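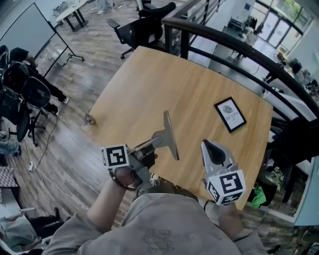 Field Notes from the Bench
29 Sep 2023

The Dastville fruit fly survey has wrapped up its first summer, and we can report that the flies of Dastville are doing very well. Our grant balance is less robust.

Between the thaw and the first cool nights, the field crew set 69 bait traps in orchards, compost heaps and one bakery parking lot. They brought home 3,282 flies. The bakery supplied far more than its share, and we have agreed with the owners to leave it at that.

The point of all this is to learn how quickly a resistance gene moves through a wild population when growers switch sprays. Lab flies live in bottles, eat cornmeal mush and have never met a pesticide they didn't grow up with. Wild flies have opinions. So far 19 of the traps have yielded flies carrying the variant we were looking for, most of them along the creek on the Lo Presti side of town. The hill orchards have shown very little of it, in spite of having the same sprays and, to judge by the trap contents, the same rotten plums.

Wind may explain the difference. So may the weekly farmers market, where a good number of flies presumably travel by peach crate. We have a map with colored pins and at least two theories per pin.

Sequencing is going slower than planned. The Drirkeo pipeline, which we adopted in the spring because it was supposed to save time, rejected 4 full plates in August over a file name containing a space. Those plates have been resubmitted with underscores. Please use underscores.

In October the frozen samples move to the new storage room at Girkau. If you have tubes in the old freezer, label them with your initials and a year. Tubes marked "flies" or "keep" or "the good ones" will be treated as abandoned. The old freezer will be defrosted after the move, an event for which rubber boots are recommended.

Growers who hosted traps will get their own results by mail before the holidays, along with a thank-you note and a jar of plum jam. The jam was strained twice.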